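Benchtop Finishes and Work Surfaces > Matte white tops: glare, shadows, marking

Matte white top for a sorting bench, second thoughts
Started by kerf_and_burr

kerf_and_burr
Posts: 432
I'm refitting the sorting bench in the back room and have got as far as the top. The bench is used for small parts: coloured blocks and cubes for school maths kits, tokens, little spacers. They come in mixed, get sorted by colour and size, and go out in trays. The old top is oiled beech that has gone the colour of weak tea, and the yellow and natural pieces disappear on it.

I have two candidates. One is a matte white sheet from Gruber, no pattern and no texture. The other is a mid grey from Histix with a fine fleck. Both would be glued to the existing substrate, with a solid edge strip at the front.

The sheets are 700 deep, which suits the carcass without trimming. Lighting is a pair of diffused LED battens overhead, neutral white, not dimmable.

Questions are glare, marking, and whether white is a mistake for eight hours of close work.

tolerance_stack
Posts: 59
Go grey. White is fine for photographs and miserable for people. The eye adapts to the brightest large area in view, and if that area is the bench then everything on it goes slightly darker and flatter than it should. We had white tops at a previous workplace and half the staff put down grey cutting mats within a month.

The fleck is a separate matter. Don't buy fleck for small parts. Anything under 5 mm turns into fleck.

nullarbor_nell
Disagree on grey. It depends on what the parts are. If the pieces are saturated colours, white gives the best separation you'll get, and it gives it for all of them. Grey is good for white and black parts and average for the rest.

Glare comes from gloss far more than from colour. A properly matte white under a diffused source has no hot spots. Check the gloss figure on the data sheet and ask which angle it was measured at. Some sheets sold as matt are closer to satin when you look along them.

kerf_and_burr
The range is mostly saturated: red, blue, orange, a chartreuse that is nearly fluorescent, and a plain yellow. There is one white item, a counter, and it is a small part of the volume.

The Gruber sheet is listed as dead matte. I have a sample square and can't get a reflection out of it at any angle, but it's the size of a beer coaster and doesn't tell me much.

tolerance_stack
A sample that size tells you nothing about adaptation, which was my point. Prop a full sheet of foam core on the bench for a day and see how your eyes are at four o'clock.

Also, white parts on white. You've said it's a small part of the volume, but it will be a large part of the errors.

Balthasar Kälin
I specified tops for a parts room for several years, so some notes in no particular order.

1. Colour temperature of the surface. White sheets are not all neutral. Several have a cool cast with a touch of violet in it, others are creamy. Under a 4000 K source the cool ones look clean and the creamy ones look old. Put the sample beside a sheet of ordinary copy paper under your own lights before ordering.

2. Shadows. People forget them on white. On timber a soft shadow is lost in the grain. On a plain white top it is the most visible thing on the bench after the parts themselves. Two overhead battens behind the operator's head will throw the head and both hands onto the work.

3. Joints. Use one sheet if you possibly can. A joint collects grey dust and reads as a line from across the room.

4. Edge. Radius the front edge at least 3 mm. Forearms rest there all day.

kerf_and_burr
Thanks, that's useful. The battens are at the moment directly above the rear edge of the bench. I can bring them forward, though not past the door swing.

On shadows, are we talking about something that affects sorting or just something that looks untidy?

Balthasar Kälin
Mostly untidy. With a diffused source the shadow has no defined edge, so it isn't mistaken for a part. It does lower the local brightness, and pale pieces can be missed in it. Strong colours are not affected in any way I could measure.

If it bothers you, add a low output strip under the shelf at the back. Fill light, nothing more. Keep it out of the direct line of sight.

couper_la_ligne
What about cleaning? Everyone skips this. Matte surfaces burnish. Rub the same spot with a cloth for a year and you have a shiny oval where the operator sits. On white it is visible only at a low angle, on charcoal it is visible from the car park.

And pencil. Graphite on matte white is a nuisance. It goes into the texture and smears. If your people write on tray labels at the bench, give them a separate place to do it.

nullarbor_nell
Melamine foam takes graphite off, and it also does exactly the burnishing you describe. Isopropyl on a soft cloth first, foam as a last resort, light pressure.

kerf_and_burr
Labels are written at the other end, on the packing table, so pencil shouldn't arise. Pens might.

I've bought one sheet of the Gruber white and laid it loose over the old top. It is one piece with no joint. First impressions after two days of sorting:

No glare that I can find. The surface is cooler than I expected. Against copy paper it has a faint lavender tint, and I've stopped noticing it.

Balthasar is right about shadows. They are broad and very soft and they do look odd for the first hour.
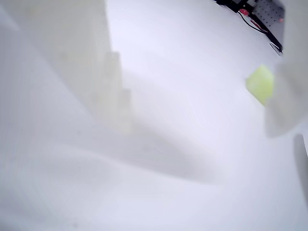 The chartreuse is the easiest of the lot to find, and I had assumed it would be the worst of the coloured pieces because it's so light. Plain yellow is a little harder. Orange and blue are no trouble. White counters are hopeless, as predicted, and I've moved them to a black tray liner, which fixes it for the price of the liner.

tolerance_stack
I'll concede the chartreuse. I would have bet against it. I don't concede the adaptation argument; two days isn't long enough.

kerf_and_burr
Fair. I'll keep the old top for the time being. The sheet is only held with double-sided tape at the corners.

Ludivine Bailly
Coming in from the packing side. We changed three benches to a matte white from Eltis in September. Same sort of work, small moulded pieces, similar colours.

What we learned was that colour confusion went down and dropped parts went up. A smooth matte sheet has less grip than oiled timber, and a light cube slides when a sleeve catches it. We fitted a 2 mm lip along the front, set slightly proud of the surface, and that dealt with most of it. Any higher and it digs into the wrist.

Eye comfort has been split. Two of the packers like it, one asked for grey and got a grey mat by Nava, which she moves to wherever she is sitting. I don't think there is one answer for everyone at a shared bench.

couper_la_ligne
A raised lip makes wiping down slower. You end up with a line of dust in the corner.

Ludivine Bailly
Yes. We leave a gap at each end of the lip and brush out through it.

kerf_and_burr
I like the gap. I had drawn the edge strip flush, but it's easily set higher before it goes on.

Is the lip the same colour as the top? I can do white or clear-finished beech.

Ludivine Bailly
Timber. You want to see where the bench stops, and on an all-white bench in a white room you don't.

nullarbor_nell
Seconded on the timber edge. It also takes the knocks better than a thin white strip, and when it dents you can steam it or sand it.

tolerance_stack
One technical point before you glue. Balance the panel. If you put a sheet on the top face only, and your substrate is thinner than about 25 mm, it will cup. Backing sheet on the underside, same thickness if you can get it. Contact adhesive both sides, let it go off properly, and roll it from the centre outwards.

kerf_and_burr
Substrate is 32 mm with a steel frame screwed under it at close centres. I was going to skip the backer.

tolerance_stack
With the frame you'll probably get away with it. I'd still seal the underside. Moisture going in on one face only is the whole cause of the problem.

Balthasar Kälin
Agree with sealing. Two coats of anything film-forming will do, including the ends. The ends are where it gets in.

kerf_and_burr
Right. Current plan: white sheet, one piece, underside and ends sealed, beech edge standing 2 mm proud with a gap at each end. Battens come forward as far as the door allows. Fill strip under the shelf only if the pale yellow keeps getting missed. Black liner for the white counters. Grey mat on hand for whoever wants it.

I'll run the loose sheet for another fortnight before opening the adhesive.

couper_la_ligne
Write the cleaning instructions on the wall before then too. Somebody will find the scourer.

kerf_and_burr
Scourer has been moved to the kitchen.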